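Why Do Roofs Slope?

Look at the houses on your street. Many of them have roofs that lean to one side or come to a point at the top. A slope may look like decoration, but it has a job to do.

A flat surface drawn from different angles can be hard to recognize. Edges that run straight across in one view run diagonally in another. People who draw plans for roofs have to get used to this.
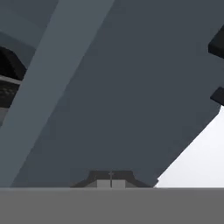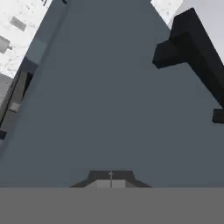

Two computer drawings with large, plain gray surfaces and slanted edges.

Rain is the first thing a roof has to deal with. Water always moves downhill. On a steep roof it runs off fast, drops into the gutter and goes down a pipe to the ground. On a roof with very little slope it moves slowly, and some of it may sit in puddles. Puddles find small cracks.

Snow is the second thing. Fresh snow is light, but snow that has been packed down or rained on is heavy. In the mountain village of Bokstead, the weather station measured 335 inches of snow in one winter. That is nearly 28 feet! It did not all lie there at once — some melted and some blew away. The houses in Bokstead have steep roofs, and much of the snow slides off before it can pile up. People there know not to stand under the edge of a roof on a warm winter day.

Now think about a hot, dry place. The town of Dağdelen gets very little rain, and most of its roofs are nearly flat. Families use them as an extra room. They dry peppers on them in August and sleep up there when the nights are too warm indoors.

Even a "flat" roof is not quite flat. Builders tip it a little, often by 2 inches for every 8 feet or so, and put a drain at the low end.

How do you say how steep a roof is? Builders use the word pitch. They measure how far the roof rises for every 12 inches it goes sideways. A roof that rises 6 inches for every 12 is called a "6 in 12" roof. A "12 in 12" roof is very steep, and you could not walk on it safely.

Words to know

Gutter: a long channel at the edge of a roof that catches water.
Pitch: how steep a roof is.
Ridge: the line at the top where two slopes meet.
Eave: the part of a roof that hangs out past the wall.

Try it yourself

Fold a sheet of stiff card in half to make a tent. Set it on a tray and sprinkle a spoonful of flour along the ridge. Tap the tray gently. Now open the card so the sides are less steep and do it again. Which roof keeps more flour?

Next page: What Are Walls Made Of?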